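The first thing Agnese Mets shows a visitor to the old Duda granary is the place where the floor used to be. "You'd have been standing on grain," she says, pointing up at a line of empty joist pockets in the brick. "Or in it, depending on your luck."

Mets is an architectural historian by training and, for the past eight years, the person who writes the paperwork that gets old buildings onto registers. She has done mills, a feed store, two churches and a county jail whose owners wanted it to become a wedding venue. The granary, three stories of soft orange brick above the creek in Trorine, is her current headache.

It was put up by Leszek Głowacki, who ran a hauling business and had no known experience of building anything. The name over the door belongs to the Duda family, who bought it later and had a better sign painter. Głowacki's drawings survive, all on the backs of freight bills.

"They're lovely," Mets says. "They also show a building with four sides of equal length, and you've seen the building."

I had. The north wall is visibly longer than the south one. Local opinion has always held that Głowacki was drunk. Mets thinks he was following the property line, which was following a fence, which was following the creek before the creek moved. She has found the fence in a deed. She has not found anyone in Trorine who prefers her version.

The nomination she is preparing runs to 107 pages, not counting the maps. I asked whether the people who review it read all of that.

"They read the first page and the page with the windows," she says. "It's always the windows. You could describe a roof made of cheese, and if your sash profiles were right they'd wave it through."

The granary's windows are a sore subject. There were originally 47 of them, a number so extravagant for a grain store that Mets spent most of a winter trying to explain it. Grain wants dark and dry. Głowacki gave it light on all four sides. She eventually turned up a letter from his brother, who had an interest in a glassworks at Brudance that was going under and taking the family's savings along. The glassworks failed anyway. The Dudas bricked up most of the openings as soon as they had the keys, and you can still read them in the wall by the change in the mortar.

"So the question for the register is which building we're listing," she says. "His, with the silly windows, or theirs, which worked."

And which is it?

"Theirs. I don't like it either."

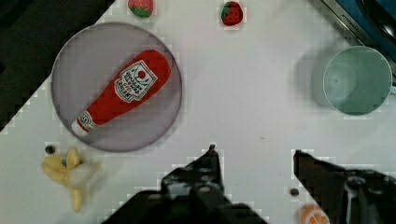
What she does like is the staircase, and she gets quicker on her feet when we reach it. It climbs the west wall in one long run with no landing, and every tread is dished in the middle from people carrying sacks up on one shoulder. Mets makes me walk it on the left side, then on the right, so that I can feel that the left is worn deeper. She has a theory about this involving which shoulder the men used. She also has a second theory, which is that the stairs were never level.

Zofia Głowacki, the builder's great-granddaughter, lives two streets away and has opinions about both theories. She joined us halfway through the afternoon with a folder of family papers and the air of someone who has been asked about the drinking before.

"He didn't drink," she says. "He was cheap. If you look at the corner where the wall goes funny, that's where he ran out of the good brick and wasn't going to buy a whole load for one corner."

Mets has looked at the corner. The brick does change, from a hard face brick to something you could take apart with a spoon. She had put it down as a later repair. She wrote something in her notebook and, she told me afterward, rewrote two pages that evening.

"That's the trade," she says. "You spend three years on the documents and then a relative comes by with a folder."

The folder also produced the receipt for the land, 902 dollars. Mets considers this far too much for a strip of wet ground nobody could plow. Zofia considers it a typical Głowacki purchase. The seller was a Zbigniew Borkowska, who appears in the county books only twice more, both times being sued over drainage.

The present owner is Bartosz Czarnecka, who got the granary along with the lumber yard next door and for a while believed he had bought only the lumber yard. He is in favor of the listing, with reservations. The reservations mostly concern the roof, which leaks over the northeast corner, and what he will be allowed to put on it.

"I asked her if metal was okay," he says. "She sent me nine paragraphs."

"It was a short answer for me," Mets says.

The short answer, once you get to the bottom of it, is that standing-seam metal is fine if it matches what the Dudas used, and the Dudas used whatever was on sale. There are three different roofs up there. She has recommended keeping all of them, in their places, and Czarnecka has stopped returning her calls on that one point while remaining friendly on every other. He did tell me he had priced it. He did not tell me the price.

The review comes up in March. Mets expects questions about the windows. She has prepared a table of every opening, with dimensions, and a separate sheet for the small one high on the creek side that no one can account for. It's too high for a door and too narrow for a hoist. The old survey that Kekance Engineering did for the lumber yard leaves it off altogether, as though the surveyor had seen it and decided he wasn't being paid enough.

I asked what she had put on the sheet.

"'Opening, small,'" she says. "Zofia's checking the folder."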